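I've been meaning to write up our house rules for months now, and since Cameron Carnegie asked me for them twice (hi Cameron, yes, I know, I'm slow) here they finally are. They're the rules I follow when I go into somebody's home to record chores with the hand-held grippers. I've done it since November for a small outfit called Costdale, mostly kitchens, a few bedrooms, and one very long afternoon of folding towels that I'd rather not talk about.

When I started, the rule sheet was one page and most of it was about charging. Charge the grippers, charge the spare, bring the cable. Good advice! I forgot the cable on my second visit. But there was nothing on it about the people who live in the place, and that's where nearly all my questions came from. Do I ask before I open a cupboard? What if there's mail on the counter? Who decides when we stop?

So Solomiia Onyshchenko and I sat down one evening with a pot of tea and started over. Hers was the first draft and it was a lot stricter than mine. We met in the middle, mostly closer to her end.

## Before you pick anything up

Walk through the rooms with whoever lives there, grippers still in the bag. Ask which rooms are off limits and write that down where they can see you writing it. I used to keep it in my head and I got it wrong once, a closed door that I thought was a pantry (it wasn't), and I still feel bad about it.

Then ask about paper. Mail, prescriptions, school notices, shipping labels, calendars on the wall. People look straight past their own stuff. If it has a name or an address on it, turn it over, cover it, or plan on blurring it afterward, and put it in the log either way.

Get a yes from every adult who'll be home, and I mean each one separately. A husband saying "oh, she won't mind" doesn't count. Kids stay out of the room. If a kid runs in, stop, and mark the clip for deletion.

## Don't tidy

This is the one I argue about most. Baltasar Valdebenito came over from Brinent and his habit was to clear the whole table before every take, wipe it down, and lay things out like a store display. It looked great! It also looked like no kitchen I have ever eaten in.

Our rule is that you move what's private and what's dangerous, and the rest stays put. Knives go in a drawer unless the task calls for one. Anything hot gets unplugged and left to cool before you start. But the fruit stays where the fruit was, and so does the stack of bowls with something sitting in the top one, and if the tablecloth has a big loud flower print then wonderful, leave it on.

## Numbers, because people ask

Our cap is 12 takes before a break. A full home visit tops out at 129 takes, and I've only gotten there once. Costdale would like 500 good takes per task across all the homes together, which sounded impossible in my first week and now just sounds like spring.

The cap isn't there to be nice. After a dozen grabs my thumb gets lazy and I start closing on things sort of sideways, and Adhiambo Lyimo, who checks our clips, can spot the exact take where it happens. She'd send them all back. Now I just sit down and drink some water.

## While you're working

Fingers wide open before you start and wide open when you finish. Go for the thing at a normal speed, the way you'd do it with your hand.

Look at the floor first. Know where everybody's feet are, yours included, especially when two grippers are going over the same table and you're both staring at the tabletop.
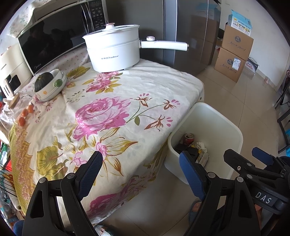
**Do you have to throw out a take when somebody's foot shows up in it?**

Feet are fine as long as the person they belong to has agreed to be recorded. We keep the take and tick the "person visible" box in the log. Faces are different: those get blurred or the clip goes, even with a signed form.

## Afterward

Everything you moved goes back. I take a quick phone picture before I start so I can put it all back right, and I delete it in front of the family on my way out.

Leave the form with a phone number on it that somebody picks up. Ours says they can change their minds later and have the recordings removed, and Bakari Khaemba handles those calls. He's had two so far. He didn't ask either of them why, and I've added that to the sheet too.

I still don't have a good rule for pets. Solomiia says no cats in the room, period, and I say good luck with that. If you've worked out something sensible, leave me a comment, and I'll put it in the next version along with the cable reminder.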